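3.2 Household surfaces and the objects left on them

The second part of the study looked at tables that serve no single purpose. In the 197 homes we visited in Burkside, most families had at least one such table, usually near the entrance or between the kitchen and the living room. Residents used it for meals, mail, snacks and whatever came out of their pockets. We call these mixed-use surfaces, following the wording in our earlier Rokora survey, and we treat them separately from kitchen counters and desks.

Each surface was recorded as found in October, before any tidying. Objects were then sorted by where the resident said they belonged. An object counted as "at home" if the table was its normal place, as "in transit" if it was due to go somewhere else in the dwelling, and as "spent" if it was ready to be thrown out. The full set holds 2059 objects. Two coders worked through the list separately, and the 227 items on which they disagreed were settled by discussion.

The same categories were used for the table arrangements in the sorting task. These arrangements put containers, food packaging and personal items on one white tabletop, so that participants had to decide about each item without help from the room around it (Figure 2).
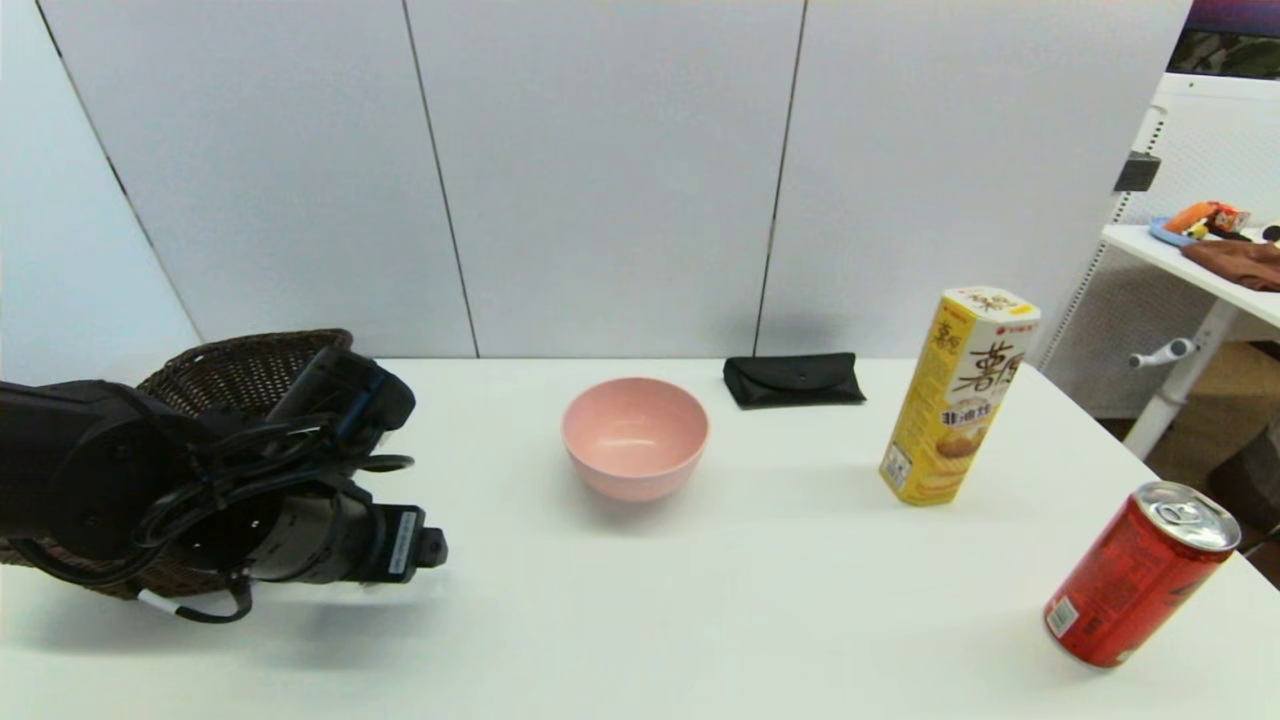 Figure 2. Table arrangement with a woven basket, a pink bowl, a black snap pouch, a yellow snack box and a red beverage can on its side.

Containers caused the most disagreement. An empty bowl can be a dish waiting to be washed, or it can be the place where keys go. Participants who kept a bowl near their own front door tended to leave the pink one where it was and put small things in it. Others moved it to the kitchen first and only then dealt with the rest. Baskets were rarely moved by either group.

Packaging was handled faster. Upright boxes were mostly read as still in use and sent to a cupboard, while a can lying down was often called spent before it had been picked up. When asked, several participants said that position alone had decided it for them. Flat personal items such as the pouch were left until last, and many were placed in the basket for lack of a better spot. Bárány households, where the table stood beside a coat rack, hung or shelved such items more often than the others did.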